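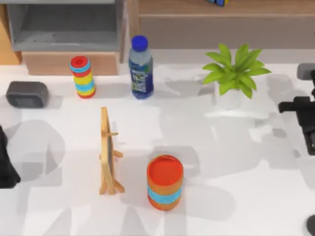 31 Aug 2026

Filed under: Bench notes / Two-arm cell / Faults

Left arm tripped again on the tabletop task in sim. Run 485, during the reach for the bottle. Controller reported a joint torque limit and froze both arms, as it should. Log shows the wrist pushing down into the table for 23 control steps before the stop. The policy never asked for anything below table height, so I went looking at the offsets.

Cause: the Grametti tool file still has the old finger length for the left gripper. The right one was updated in January and the left was missed. Planner thinks the fingers end higher than they do. Most reaches clear anyway. Low grasps don't.

Went back through the Hodimine batch. Out of 4,000 episodes, 1,121 have left-side table contact. I had put those down to bad grasps on the container and the ring stack. Wrong call on my part.

Done so far:
- corrected the left tool file, reloaded, checked both fingertips against the tabletop plane
- reran 485 from the same seed, no trip
- marked the contact episodes as bad in Brellico, did not delete them

Not done: the stop took too long. 23 steps of pushing on a real table would bend a finger or worse. Torque limit is set the same for both arms and I think it's too loose for tabletop work. Do not load this policy on the hardware until that is changed and someone else has read the numbers.

Also want a startup check that compares the two tool files and refuses to run if they differ.

Print this entry | E-mail this entry

© 2026 Oral workshop notebook | Contact | Back to top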